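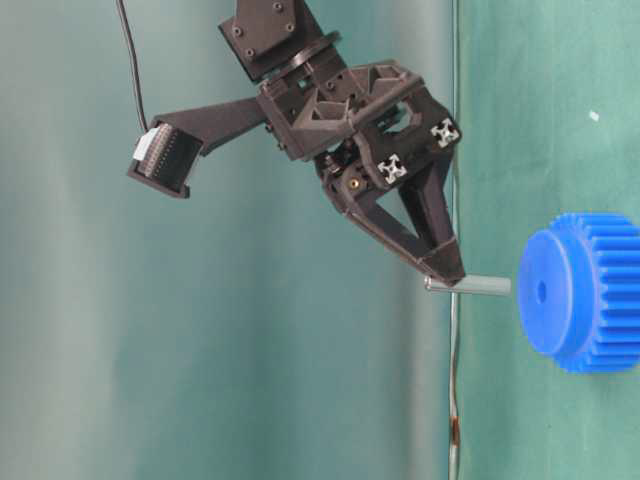

Noticias del laboratorio
Octubre

El Laboratorio de Manipulación de Pritia inicia la comparación de dedos impresos para tareas de inserción

El Laboratorio de Manipulación de Pritia ha puesto en marcha una campaña de ensayos destinada a comparar distintas geometrías de dedos impresos en 3D para pinzas robóticas. Los trabajos se desarrollan en la sede de Wotthorpe y cuentan con la colaboración de Kourkoulas, entidad responsable del diseño de las piezas, y de Barudness, que aporta el programa de control de los brazos.

La campaña comprende 517 intentos de inserción repartidos entre nueve variantes de dedo. Todas comparten la misma fijación a la muñeca del brazo, de modo que el cambio de una a otra no obliga a repetir la calibración completa. Se diferencian en la longitud, en el ángulo de la punta y en la rigidez de la celosía.

La tarea de referencia consiste en introducir una clavija metálica corta en el orificio central de un engranaje de plástico azul. El equipo la eligió por exigir una alineación precisa entre dos cuerpos pequeños y porque admite una comprobación sencilla del resultado. Los dedos largos y afilados alcanzan la pieza sin que el cuerpo de la pinza se aproxime en exceso al engranaje, si bien su flexión bajo carga es uno de los aspectos que la campaña pretende medir.

"Durante la primera fase observamos que una punta muy estrecha sujeta bien la clavija en reposo, pero tolera mal el giro en el momento del contacto", señala Areti Koutsoukos, responsable técnica de los ensayos. "Necesitamos saber en qué medida el problema corresponde a la geometría y en qué medida al perfil de fuerza que aplica el controlador."

Para ello, cada variante se ensaya con dos modos de control. El primero mantiene constante la apertura de la pinza; el segundo regula el esfuerzo de cierre durante toda la aproximación. El orden de los intentos se asigna por sorteo y los dedos se sustituyen al término de cada serie, aunque no presenten desgaste visible.

La posición de la clavija respecto del engranaje se registra desde un punto de vista fijo. Las imágenes laterales permiten estimar la diferencia de altura entre ambas piezas, dato que se contrasta después con la posición comunicada por el brazo. Cuando las dos mediciones discrepan, el intento se conserva en el archivo con una anotación y se revisa manualmente. 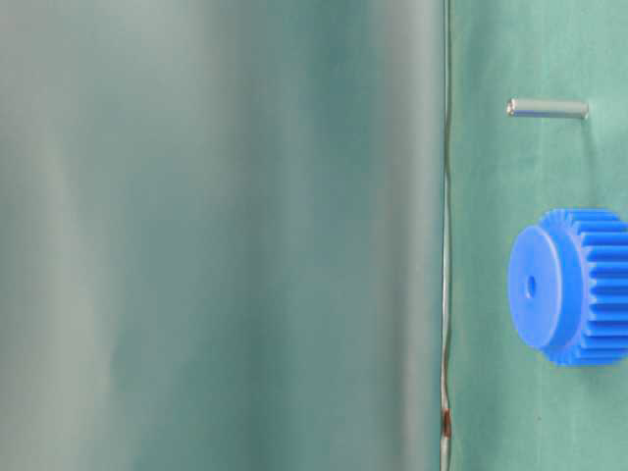 Ensayos con dos brazos

La segunda parte de la campaña extiende la comparación a las tareas con dos brazos enfrentados, dispuestos a ambos lados de una superficie cubierta con tela de color verde azulado. La tela reduce los reflejos y ofrece un fondo uniforme a los algoritmos de detección - los pliegues, no obstante, obligan a verificar el apoyo de las piezas antes de cada serie.

Se han previsto 17 sesiones de esta modalidad. En ellas se estudiará si las variantes que mejor se comportan con un solo brazo conservan su ventaja cuando la segunda pinza trabaja a corta distancia. Los dedos más anchos ofrecen mayor superficie de contacto, pero limitan el espacio disponible y pueden ocultar las piezas a la cámara situada en la muñeca.

Este último punto ha motivado una línea de trabajo propia, coordinada por Eirini Alexiou. Su equipo compara la información que proporciona la cámara de muñeca con la que se obtiene desde la posición fija, con el fin de determinar en qué tramo del movimiento resulta más fiable cada una. Los primeros análisis se centran en la aproximación final, cuando las puntas de los dedos entran en el campo de visión y la pieza queda parcialmente cubierta.

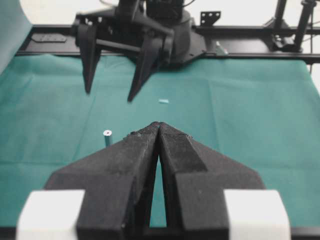 Vista desde la muñeca de uno de los brazos, con la segunda pinza al otro lado de la superficie de trabajo.

Calendario y acceso a los resultados

El laboratorio prevé concluir los ensayos con un solo brazo antes de iniciar el análisis conjunto. Las seis variantes que obtengan mejores resultados pasarán a una prueba de duración, cuyo protocolo se encuentra en revisión - en particular, queda por fijar el criterio de sustitución de los dedos.

Los ficheros de diseño, los registros de fuerza y las anotaciones de cada intento se pondrán a disposición de las entidades participantes a través del repositorio interno de Pritia. Los grupos interesados en proponer una geometría adicional pueden remitir su solicitud a la secretaría del laboratorio, acompañada del modelo de la pieza y de los parámetros de impresión empleados.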